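Kekholm bread knife, long blade: six months on

I bought the Kekholm in December, after my old bread knife finally gave up on a seeded loaf and left me with something more like a doorstop than a slice. My neighbour Agnes Løken had been singing its praises over the hedge for weeks, and she bakes far more than I do, so off I went to the kitchen shop in Hidbridge and handed over 86 pounds. I know! I had never spent that on a knife in my life, and I did sit in the car for a bit afterwards.

Well, I've used it nearly every day and I'm very fond of it. The blade is long enough to go right across a big round sourdough, and the teeth are wide and rounded, so it glides into a hard crust where my old one used to skid about. Soft white bread is the real test in this house (the grandchildren won't touch anything else) and it manages that too, provided you let the knife do the work and don't lean on it. Tomatoes are lovely. Cake is so-so, and I still get the old palette knife out for sponges.

Now for the grumbles. The handle is a little thick for my hand, though my husband says it suits him perfectly. It mustn't go in the dishwasher, and the leaflet telling you so is in very small print. It also came without a cover, which I think is mean at the price, and the one I ordered separately took 5 weeks to arrive.

I did try the Solheim as well, borrowed from my friend Mei-kuen Chien, which costs 70 pounds. It's lighter and nicer to hold, but it tore the crumb on anything fresh, and we both went back to the Kekholm by the end of the loaf.

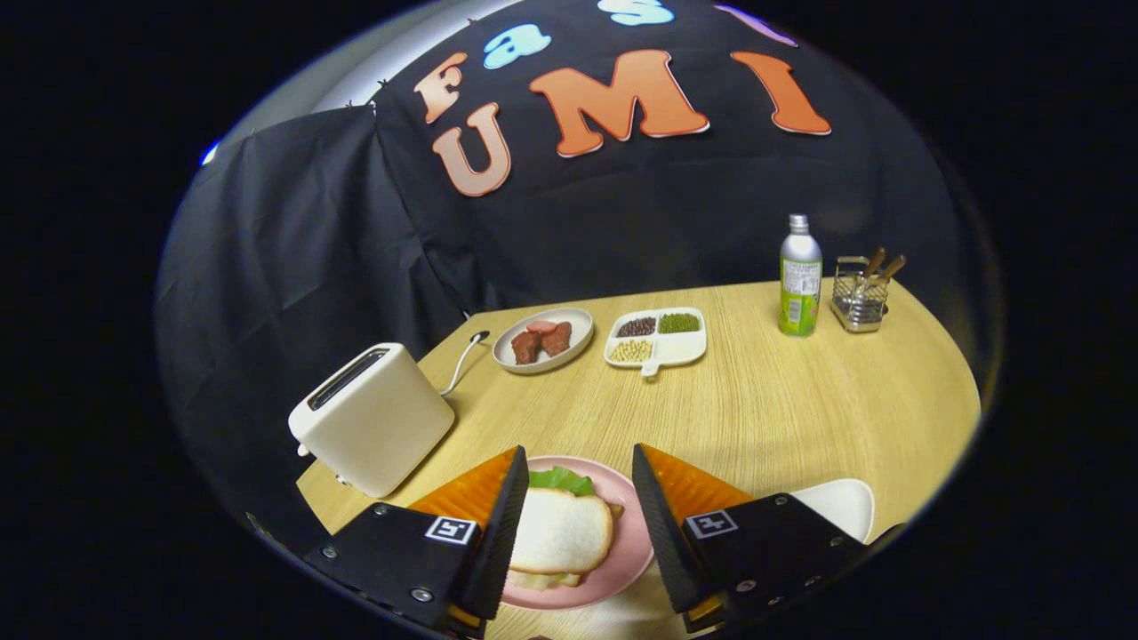
Four stars from me, then, and I'd give it the fifth if they put a cover in the box.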